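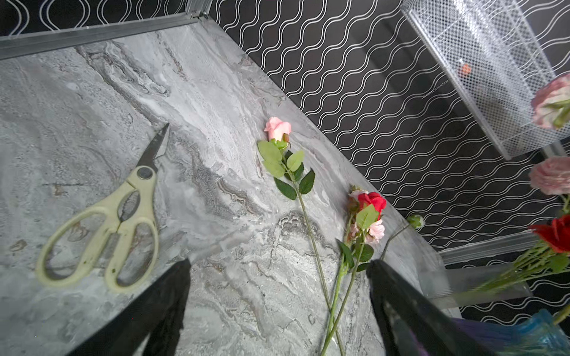
According to Sharon Athumani, a false rose should be treated like a fresh one: you lay it down, you look at it from all sides, and only then you take the scissors. She repeated this to me two times during the open day at Trokiveck in Bellusside, and I wrote it on the back of my ticket.

I went on 30 September 2021 with Idrisa Mbwambo, by the early bus from Grornanthorpe. The doors opened at nine and we were let in by groups. The first hour was for the storeroom, where the flowers are kept by color in flat cartons. Last year the house sold around 2000 mixed bouquets, and the orders for hotels already start in August. I liked the old order book very much. On one page somebody had written "1148 stems, Waweru" and underlined it twice.

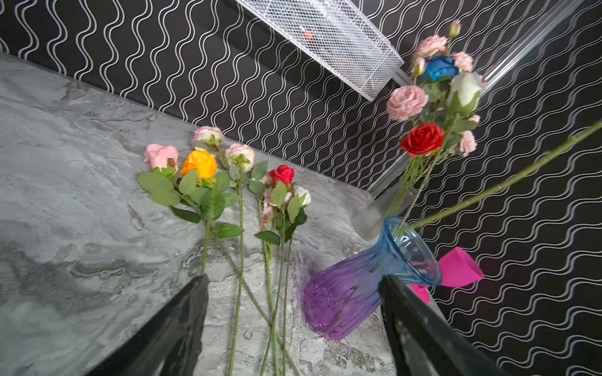

Mixing colors was the part I came for. At home I always buy the same red roses, and after a month I do not see them anymore. The advice I took from the day is to begin with the pale ones and let one strong color disturb them a little. The yellow-orange rose beside the light pink one was a good lesson for me – I would never have put these together, and I find that they help each other. The vivid red has small pink buds close to it, so the step to the pale flowers is softer. For the vase, clear glass is the difficult choice, as it hides nothing of the stems. Idrisa prefers ceramic for this reason and we discussed it for the whole lunch.
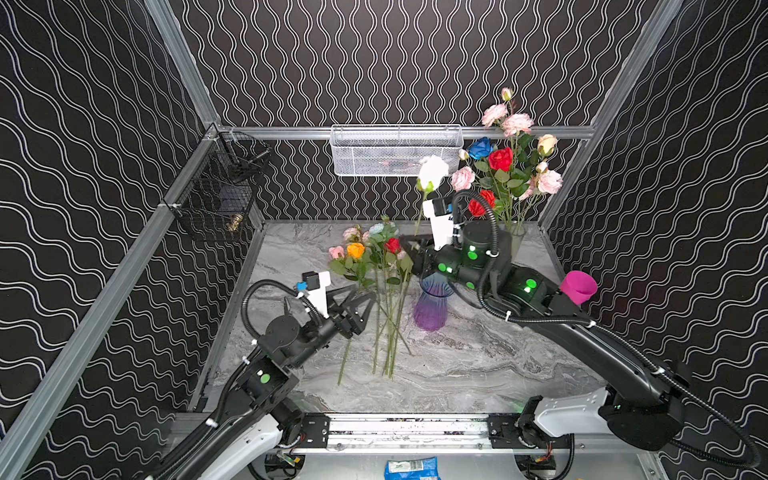 Gray marble pattern on the table, wavy lines on the walls, wire baskets for small things.

Lunch was soup and bread and cost 4 dollars. In the afternoon there was a short talk on cleaning the petals with a dry brush, which I could not hear well from the last row. The shop closes at five, and the bus back leaves from the other side of the bridge. I bought two pale pink roses and one yellow.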